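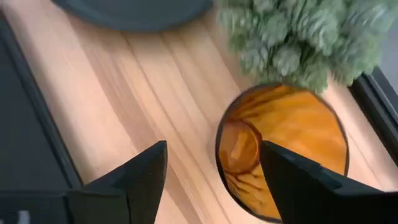

Grace said before meals has usually been treated by students of household religion as a small thing, a sort of doorway one passes through on the way to the larger matters of fasting, feast days and family worship. We held that view ourselves when we began working in Josby, and it took a good many suppers to talk us out of it. A grace has a place as well as a text, and the place is nearly always a table. A bare stretch of pale wood with a dark round plate on it and a leafy plant off to one side (Figure 1) has no altar cloth, candle or book to tell a visitor that anything holy is expected, and yet tables no more dressed up than that are where most of the praying described in this section is done. We found that people who were shy about calling themselves devout, and who would tell us cheerfully that they hadn't opened a prayer book since school, could still say from memory two or three table prayers, and had firm opinions on how the neighbors said them wrong.

The texts come down, for the most part, from the little collection known in the district as the Matoušek, first printed in 1608 and reprinted so often and so carelessly that no two copies we handled agree from cover to cover. It gives 68 graces, arranged by season and by meal, with a handful at the back for occasions that fit nowhere else, such as the first bread from new flour and the meal after a burial. The compiler's preface asks that the prayers be "said, and not sung, and by the youngest who can say them." That last phrase matters a great deal for what follows. It gives the opening of the meal to a child, and it leaves the grown people at the table in the position of hearers, who answer with a single word and then pick up their spoons.

How far the instruction was ever kept is hard to say from print alone. The Mollier papers, which hold the household notebooks of several Josby families, have scattered remarks that help a little. One mother writes that the grace was "the boy's until he was confirmed, and then it went down to his sister," as though it were a coat. Another notebook records a dispute over whether a child who stumbled should start again or be helped along, and the matter seems to have been settled in favor of helping, at least in that family. We would dearly like to have more of these notes than we do. They tend to be found between recipes and sums owed to the miller, and anyone who goes looking for them should be prepared to learn far more than they wanted to about the price of oats.

In the present day the pattern has loosened, but we were surprised by how much of it is left. Of the 94 households we visited, most that said grace at all still gave it to the youngest able speaker, and this held even where the family no longer used the old words. In Cukik, at the upper end of the valley, we heard a girl say a grace she had brought home from a summer camp, with a rhyme in it and a clap at the end, while her grandfather sat with folded hands and gave the old response at the close as if nothing had changed. When we asked him afterward whether the new prayer bothered him, he said that the prayer was hers and the amen was his, and that he had only ever been responsible for the amen.

It's a remark we have come back to many times. Much of the writing on devotional change sets its attention on wording, and asks whether a community has kept its texts or lost them. By that measure Josby has lost a good deal. Of the Matoušek graces only a few are widely known by heart now, and the seasonal ones have nearly all gone, apart from the short grace for December, which survives, we suspect, on account of being short. If we look instead at who speaks and who answers, and at the silence kept in between, then the practice looks sturdier than the texts do. Families that could not have told us what season of the church year it was would still wait, hands in laps, until the smallest person present had finished.

The waiting deserves a word of its own. Kamil Bartoš has suggested that the pause before food is the last piece of the old fasting discipline to be found in homes where fasting itself has dropped away, a fast of half a minute or so, kept several times a day by people who would never think to call it one. We find this appealing, perhaps too much so. Nothing in the 1608 preface connects grace with abstinence, and the compiler seems far more worried about noise than about appetite. On the other hand, several older people told us they had been taught as children not to touch the spoon during the prayer, and that touching it "broke" the grace, which is the very word they used for eating too early on a fast day. We leave the question open and would be glad to see it taken up with better evidence than ours.

There is also the matter of meals eaten alone. The Matoušek makes no provision for them whatever, and we had half expected that widows and single people would have let the custom go. Some had. Others said both parts, first the child's and then the response, in two slightly different voices — one woman did it for us at her kitchen window without the least embarrassment, though she laughed when she saw us writing it down. A retired carter said the words only when he had cooked something and never over bread and cheese, on the grounds that one shouldn't make a fuss. We take these as signs that the prayer is felt to belong to company, and that a person eating alone has to supply the company somehow or else decide the meal does not count.

What counts as a meal is in turn less settled than it sounds. For most of our hosts, grace belonged to food eaten sitting down, from a dish shared by everyone. Soup qualified, and anything carried to the table in the pan it was cooked in. Fruit taken standing did not, and opinion was split over pancakes, which in many houses are eaten one by one as they come off the stove, so that there is never a moment when everybody has something in front of them and nobody has started. One family had solved this by praying over the batter. 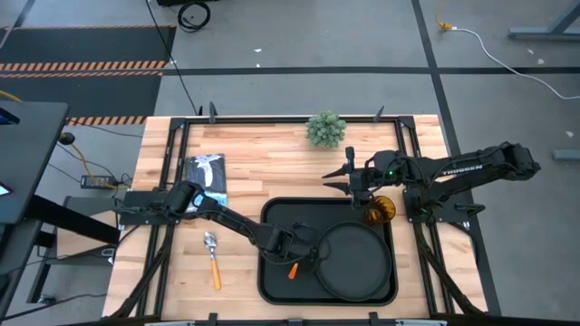

Danica Danko objected, after hearing an early version of this section read aloud, that we had made the child too important and the cook not important enough. In her view the grace begins when the person who has cooked sits down, and every family knows it, whether or not the preface of 1608 troubles to say so; the child is only given the signal. She added that in her mother's house the prayer could be held up for a very long time by a sauce.

We think she is right, and our field notes bear her out once they are read with the question in mind. Again and again there is a line saying that someone was called in from the kitchen, or that a chair was still empty and the little ones were told to hold on, and we had set these down as mere delays before the thing we had come to hear. The cook speaks no part of the grace and is named nowhere in the Matoušek, but hers is the sitting down that turns a room full of hungry people into a table. We have since gone back to the Cukik households with this in view, and the next section takes up what the cooks themselves had to say about it, along with the separate and rather thorny business of guests who begin to eat before anyone has prayed.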